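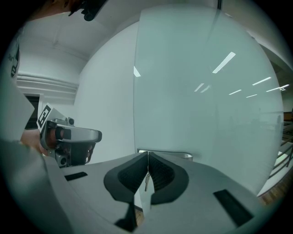
Where should the keys live in a small house? Within arm's reach of the door you really use, at about the height of your elbow, and with nothing else sharing the spot.

I give that answer with the confidence of a person who has been locked out of the same house in Corkholm more times than I'd like to admit, once in March, in sleet, holding a bag of frozen peas. For years our keys lived wherever they were last put down, which meant the windowsill, the coat with the torn lining, the top of the piano, and on one memorable evening the bread bin. Everybody in the family had a theory about whose fault this was, and none of the theories ever helped us get to the dentist.

So this past winter I set out to learn how other households manage it. I asked neighbors, I asked cousins, I asked the woman ahead of me in line at the hardware store in Ikley (she was buying a brass hook, so I felt she had invited it). People turn out to have strong and rather tender feelings about small metal things. One couple hang theirs on the nail where his grandfather kept a barn lantern. A retired bus driver keeps hers in a teacup with no handle, and she won't hear a word against it.

The bowl by the door is the favorite, and I do understand why. You walk in, you let go, you hear the clatter, and you're home. The trouble is that a bowl is friendly to everything. Ours took in batteries, cough drops, a button from somebody's good coat, coins from two countries, and a great many screws that I was sure belonged to something important. When I finally tipped it out on the floor I sat there for most of an afternoon sorting, and found three keys that fit no lock we own. I tried them all, even on the shed, even on my sister's diary from 1000 years ago, or so it felt.

If you are fond of a bowl, keep it shallow and keep it small – a saucer, really. A thing the size of a saucer fills up fast and shames you into emptying it.

Hooks are the sterner choice. I resisted them because they looked like an office, but a single row of plain ones on a painted board can be very pretty, and the empty hook tells you something the bowl never can: the spare is out, and you'd better go and ask the teenager. Screw the board into something solid. Mine went into old plaster the first time and came down at four in the morning with a noise like a dropped drawer of forks.

Then there is the matter of telling one key from another. I tried nail polish, which chips, and colored caps, which were lovely until I forgot what the colors meant. Paper tags on string have outlasted both. Write the name of the lock on one side and leave the other side blank, and please don't write your address, however neat it looks. My own tags say things like Back Gate and Blue Trunk, in pencil, so they can be changed when the gate is.

The little ones deserve a word to themselves. By that I mean the slim keys for cash boxes, luggage, window catches and desk drawers, which slip between floorboards and down the sides of chairs, and which seem to be made for fingers half the size of ours. A key ring is no great help, as the ring is usually heavier than the key and drags it off the shelf. I now put each one in a small envelope, taped to the underside of the thing it opens, or near it, if the thing is a suitcase that travels. The cash box is the exception, for reasons I trust are plain!

Mystery keys I used to throw out, and I've stopped. A cousin who lives over by Parry told me to keep them in a jar for one full year and then let them go. Mine has been on the pantry shelf for seven months now, and already it has given back the key to the piano stool, where we found 15 pieces of sheet music and a pair of reading glasses I had mourned.

We have settled, for now, on four hooks inside the side door, because the side door is the one we come in by, whatever the front porch may think of it. The saucer sits on the ledge below for coins. The bread bin has gone back to bread, and the peas, if you were wondering, had thawed and were eaten that same night with butter.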